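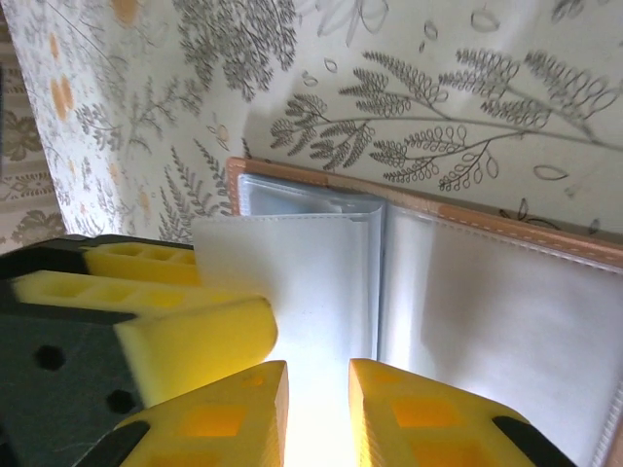
Cerkance Community Help
Home > Machines and Automation > Household and shop-floor tasks

Can a machine turn the pages of photo albums yet, or should we continue by hand?

Asked by the Records Office, Barredo Family History Society
February 20, 2025
Status: Answered

The Society holds 116 family photo albums received from members and their estates. Most are of the kind sold in department stores over the past several decades: a soft cover, clear plastic sleeves, and in some cases loose or stitched paper pages between the sleeves. The Society wishes to have every page photographed so that the images may be consulted without handling the originals.

At present the work is done by two members of staff. One turns the pages and the other operates an overhead camera. The average album takes 39 minutes from shelf to shelf, including the written record. The turning itself is not difficult, but it is slow, and it is the part of the work that staff find most tiring. Sleeves cling to one another. Paper pages curl. Each opening must be flattened before the picture is taken and must not be creased in doing so.

Our board has asked whether the page turning can be handed to a machine. We are aware of automatic book scanners, which we understand use air or suction. We are also aware that robot arms with soft fingertips are now being tried on ordinary household tasks, and we have seen such equipment lift and turn an album page. We request advice on the following points.

Is any equipment of this kind ready for unattended use on albums with plastic sleeves?

If it is not ready, are there parts of the job that a machine could take over now?

What questions should we put to a supplier before agreeing to a trial?

Our room is small, with one table 960 millimeters deep against the wall. We are not in a position to build a separate work area. Replies from organizations that have handled similar material would be especially welcome.

3 answers

Answer 1
Accepted by the asker
Posted by Preben Dalsgaard, Collections Services, Koven Regional Archive

The Archive considered the same question for its own album holdings, and the following reflects our position at the time of writing. It should not be read as a judgment on any particular product.

On the first point, our answer is no. We would not leave any machine alone with an album of this type. Suction page turners were designed for bound paper of fairly even weight. A plastic sleeve holding two photographs back to back is heavier than a paper page, and it bends wherever the photographs stop. During our own tests with a hired suction unit, the sleeve was often lifted at one corner only and then dropped. On other occasions two sleeves came up together, and the unit recorded this as a normal turn. The pages between them would have been missed without any warning had a member of staff not been present.

Robot arms with soft fingers are a different matter and are, in our view, the more promising direction for mixed albums. A pair of fingertips can take hold of a page edge in much the same way as a person does. Foam and rubber give way a little, so the pressure on the page is lower than it would be with a hard jaw. The difficulty lies in what comes before and after the grip:

Finding the edge. Clear plastic reflects the lamps and shows whatever is underneath it. A camera that can find the edge of a white paper page without trouble may fail completely on the next sleeve. Strong light close to the work can also wash out a pale page so that the edge is lost.

Separating one page from the next. A person feels the second sleeve and rubs it free with a thumb. Most grippers we have been offered have no sense of touch worth the name. Some suppliers make up for this by watching the thickness between the fingers, but a sleeve with four prints in it and a sleeve with none differ by more than the thickness of a page.

Laying the page down. The turn is complete only when the page is flat. Curled paper springs back. The machine must hold it, and the hand that holds it is then in the photograph.

On the second point, there is useful work for simpler equipment. The Archive has made the following changes, none of which involves a robot:

The camera is fired by a foot pedal, and the person turning the pages operates it. This removed the need for a second member of staff at the table.

The image files are named and numbered by the software from a code sheet photographed at the start of each album.

A program compares each picture with the one before it and stops the session if the two are nearly the same. This catches the pedal being pressed twice. It does not catch a page that was skipped — that check is still done by a person with the album in hand.

On the third point, we suggest that the supplier be asked to demonstrate on your albums, at your table, under your lamps. Bring the worst ones. Ask for the number of double turns and missed turns over whole albums, and ask how each was detected. Ask what the machine does when it is unsure. Equipment that stops and calls for help is of far more use to a small office than equipment that is quicker and carries on. Please also establish who is liable for a torn page, in writing, before anything is switched on.

With regard to the depth of the table, an arm needs clear space to swing a page over, and the album itself opens wide. I would expect 960 millimeters to be workable for one album of ordinary size, provided that the arm is fixed at the side and the wall is not within its reach. The supplier should confirm this on site.

14 members found this helpful

Comment from the asker: Thank you. The foot pedal had not occurred to us and has been referred to the board. May we ask how you treat sleeves which have stuck together over time?

Comment from Preben Dalsgaard: They are set aside and go to the conservator. We do not attempt to part them at the camera, and I would exclude them from any trial with a machine.

Answer 2
Posted by Cuvivus Equipment Hire, Trade Member

Members may wish to know that we supply suction and arm-type page handling on weekly terms, with delivery and setup. Modern units are very capable and will manage nearly all types of album. Rates on request. Contact us through our member profile.

1 member found this helpful

Comment from Preben Dalsgaard: Could you state the rate of double turns on plastic sleeves?

Moderator note: Trade members are reminded that answers must address the question asked. This answer has been left in place as it is on topic. No reply to the comment has been received.

Answer 3
Posted by a member of the Shop-Floor Automation section

I write from a packaging plant and have no experience with archives, so please weigh this accordingly. We looked at arms for opening and loading thin plastic bags, which has some of the same problems as your sleeves. Our line ran well when every bag was new and came from the same box. When bags from a second maker were mixed in, the number of stops went up sharply and an operator had to stand beside the cell for the full shift.

Your 116 albums were presumably made by many different firms. I would sort them by type before doing anything else. If there is a large group of the same make, a machine might be worth trying on that group alone. If they are all different, the time spent setting up for each one may exceed the 39 minutes you now spend doing it by hand.

I would also ask whether the job is large enough. By your own figures the whole collection comes to less than 80 hours at the table. We would not normally consider automating a task of that size unless more of the same work was expected.

One further item. Static was a serious nuisance with our bags in dry months, and February was the worst. We put in a small ionizing fan. I do not know whether that is safe near old photographs, and someone should check.

9 members found this helpful

Comment from the asker: The calculation of hours is correct for the albums now held. A further donation is expected, but its size is not known. We will sort by type as suggested and report to this page.

Related questions
Flattening curled paper pages before photography
Glare from plastic sleeves under overhead lamps
Can a robot fold towels of mixed sizes?
Choosing a foot pedal for a copy stand

This question is open to further answers. Members are asked to state their experience with the material concerned and to declare any commercial interest.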